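The Tote Bag Has Opinions About Your Groceries
By Marjorie Clegg 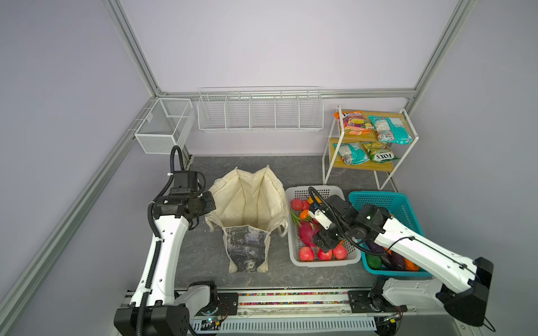 A bag that won't stand up for itself

The canvas tote is the most agreeable object in the house until you try to put food in it. Then it slumps. It folds at the waist and leaves you holding one side open with your elbow while an apple rolls down the outside.

I own more of them than I care to admit, most acquired at events where I had hoped for lunch. My favorite came from Skollex, a housewares shop that closed in September and left me a handle that has already been restitched twice. It has carried library books, a casserole and once, briefly, a neighbor's cat. Fruit is still what defeats it.

The trouble is that a cloth bag has no floor. A paper sack has a floor. A mesh basket has a floor and walls, and that's why so many of us tip the shopping into one when we get home and forget the bag on a doorknob until the next trip.

Apples first, and other arguments

Umesh Grewal ran a produce stall for eight years and packs a tote the way other people park a large car. Apples go in first, he told me, one at a time and set down by hand. Nobody pours fruit in his presence a second time.

"They're the foundation," he said. "You wouldn't drop a foundation."

Oranges come next, wherever the apples leave gaps. Eggplants lie along the side of the bag, never across the top, as they're heavier than they look and bruise if you so much as raise your voice. Leafy things go in last with their heads sticking out, so that you look like someone in a movie about Paris.

And dragon fruit? Grewal sighed. The scales look like armor, but the skin underneath is thin, and those green tips bend if anything leans on them. He gives it the top of the bag to itself. I bought one for the color, carried it home like an egg, and found it tasted of a very polite melon.

The snack question

Thierry Baudry, my brother-in-law, holds that snacks are packing material. A bag of chips is mostly air, he says, and air is what you want between an orange and an eggplant. I tried it. The orange was fine. The chips arrived as a sort of seasoning.

Snacks now travel in a bag of their own at our place and go straight to the little open shelf by the counter, where everyone can see them and pretend not to. The fruit basket sits in front – my one attempt at moral architecture. So far the shelf empties faster.

Baskets, plural

I have come around to keeping fruit and vegetables apart. Two plastic mesh baskets in different colors will do it, and even Thierry can be trained to tell them apart. Mine were $8 each from Flavham. They can be rinsed in the sink, and they don't care if a plum gives up overnight.

The tote still hangs on its doorknob. There's an onion skin in the bottom that I have been meaning to shake out.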